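## Unit 7 – The work surface

Last week we finished with floors. Today we speak about the table, because in a small workroom it is the thing that people use most and plan least. Please have your Kļaviņa reader with you on Tuesday, we will use the chapter on surfaces.

**Colour and finish.** A white or off-white top makes small parts easy to find, and it shows dirt early. A matte finish is more restful for the eyes than a glossy one. On a glossy top the lamp gives a bright spot, and the worker begins to turn the head away from it. On a matte top you get mostly soft shadows with weak edges. They are less tiring, but they can still hide a thin grey part.

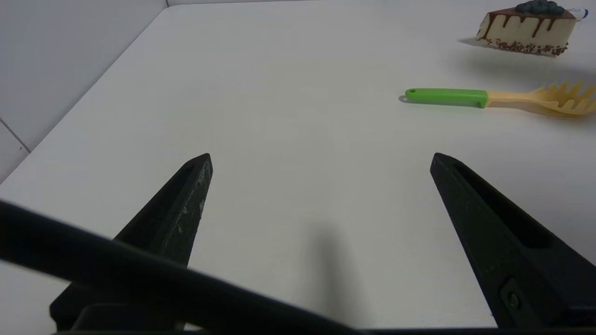 **Height and depth.** For standing work with light parts we take 900 mm as the starting value in this course. For seated work we take 756 mm, the height of the Draltitz table in our own room. The depth should be 800 mm if the table stands against a wall. With more depth, shorter people cannot reach the back, and things are forgotten there.

**Keeping it clear.** Clearing is part of the job and has its own time in the plan. I ask you to follow this order:

1. Return the tools to their places.
2. Put unfinished work in a tray with a label.
3. Wipe from the back to the front.
4. Look at the surface from the side, with low light – scratches and glue are seen best this way.

Do not use the rough side of the sponge on a matte top. It leaves shiny places which cannot be repaired.

**Homework.** Choose one table at home or at work. Measure its height and depth, write down its colour and finish, and note where the light comes from. One page is enough. Those who missed the Nindex exercise can hand it in together with this one.

Questions about the measuring go to Nana Agyeman, before the class if possible.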